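The Felstead music desk has been made in the same low building for eleven years, and the woman who makes it would prefer that her name stay out of this. Her customers know it, she says, and the rest of the world can look up the shop, Skornanik, if it wants a desk.

What she builds is a sloped writing desk for people who copy or compose music by hand. It sits on top of an ordinary table. There are fewer such people than there used to be, but enough to keep her waiting list at 4 months.

"They write to me because their neck hurts," she says. "It's almost always the neck. They've been bent over a flat table for twenty years and a doctor finally told them to stop."

She trained as a bookkeeper and came to woodworking through a night class. The first desk was for herself. She was copying out choir parts in the evenings and wanted the page tilted toward her. A singer in the choir asked for one, then a teacher in Paisan ordered two, and by the following August she had given notice at her job.

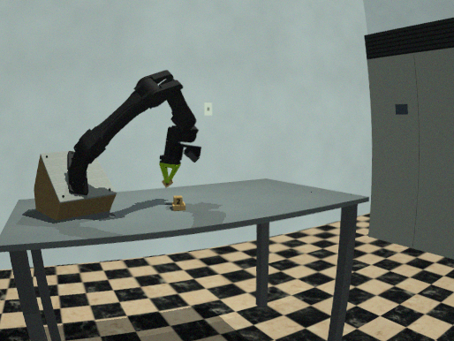

Slope is the thing she talks about most. Too shallow and the neck gets no relief, too steep and the pencils end up on the floor. She settled on her angle after a winter of trying others, and she won't tell me the number. The general form is an old one, a wedge with wood sides and a slanted top, much like the base with brown wood-grain sides and a light gray top panel, three small dark screw heads showing on it. She has opinions about screws. On her own desks there are none on the writing surface, and the top is held from underneath.

"A pen finds every hole," she says. "You can fill it and sand it and the pen still finds it. So I go in from below. It takes longer and you have to be careful about the length of the screw. I've come through the top twice. Both of those are shelves in my kitchen now."

Does the wood matter?

"Less than people want it to. They ask for walnut because they've heard of walnut. I tell them cherry is fine. Ash is fine. What matters is whether the board was dried properly, and you can't see that in a photo on my website."

She buys from a single yard in Kostareo and picks the boards herself. The yard used to deliver. Now she drives over with a trailer and makes a day of it, with lunch at a place near the river that does a good fish soup.

A standard desk costs 600 dollars. The smaller one, which she added after several requests from students, is 500. I ask if the gap is enough to matter, and she says probably not.

"The small one is almost the same work. You save a little wood. I should charge more for it or stop making it, and I keep not doing either."
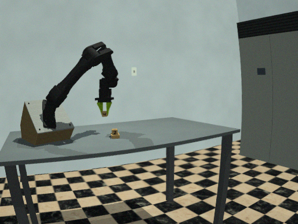 She has made 224 desks in all. Each one has its number penciled on the inside, along with the month it was finished, and she keeps a notebook with a line for every buyer. A few have come back for repair. One had been left in a damp basement and the joints had opened up. Another had a burn from a candle, and the owner didn't want the mark removed, only the ledge at the bottom reattached.

The ledge is the part she has changed most often. On the early desks it was a thin strip, glued on, and people leaned on it with their wrists until it came off. It's thicker now, with a rounded edge, and it sits in a groove.

"I got four or five letters about that," she says. "Polite ones. Musicians are polite in letters."

She doesn't play much herself anymore. The choir stopped meeting last year and has only started talking about coming back. She still copies music, mainly for an organist who can't read the small printed editions, and she does it at the first desk she made, with the thin ledge glued back on.

I ask whether she has thought about hiring someone. She has, once. A young man came for a summer and was good at it — better at the finishing than she was — and then he went off to build boats. She was sorry to lose him, but she also liked having the radio to herself again.

There is one change planned. Several customers have asked for a drawer, and she has been putting them off for years. A drawer in a sloped box is awkward to fit, and it rattles when you erase. She has a version on the bench that runs on strips of felt.

"It's quiet," she says. "It sticks a bit. I'll take it apart again after lunch."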